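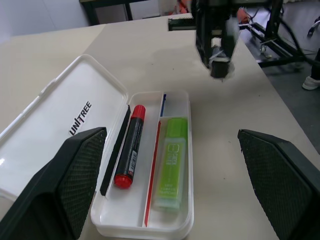 Masau pencil case task - FAQ

Last touched in October. Will add more when there's time.

What is the method, in short?
Two-arm imitation learning with a wrist camera on each gripper. The policy looks at the wrist views, predicts a short chunk of arm motion, runs part of it, looks again. No object models, no markers on the table.

What's the task?
Stationery in a compartment tray. Marker, pencils, correction tape. Pick an item, place an item, close the lid. We score each step on its own, so a run can get the pick and still fail the lid.

How much data?
301 demos, all teleoperated. Roughly 2000 more from the Skoltard set for pretraining - different objects, same arms.

Does the pretraining matter?
Yes. Without it the pencils are hopeless. Thin things lying along a divider are the worst case, fingers close on the divider instead. Correction tape is fine either way.

Why wrist cameras only?
We tried adding an overhead one. Helped a bit on reaching, hurt when the lighting changed. Dropped it. Might come back to it.

Glossy lid, translucent plastic - is that a problem?
Less than we expected for the tray. Glare on the lid does throw it off somtimes, mostly in the closing step. Brightness augmentation helped some.

Does it work with a different case?
Not tested properly. Please don't quote us on it.

How many trials per result?
10 per item per checkpoint. Small, we know. Treat small gaps as noise.

What do I need to run it?
The Metolero config, one decent GPU, and the calibration file for your own grippers. Don't reuse ours, the finger offsets wil be wrong.

My training loss goes flat early, is that normal?
Usually. Keep going, and check actual rollouts every 500 steps - loss tells you very little here.

Where's the Kolář baseline?
Still rerunning. Old numbers used a different action rate so we took them down.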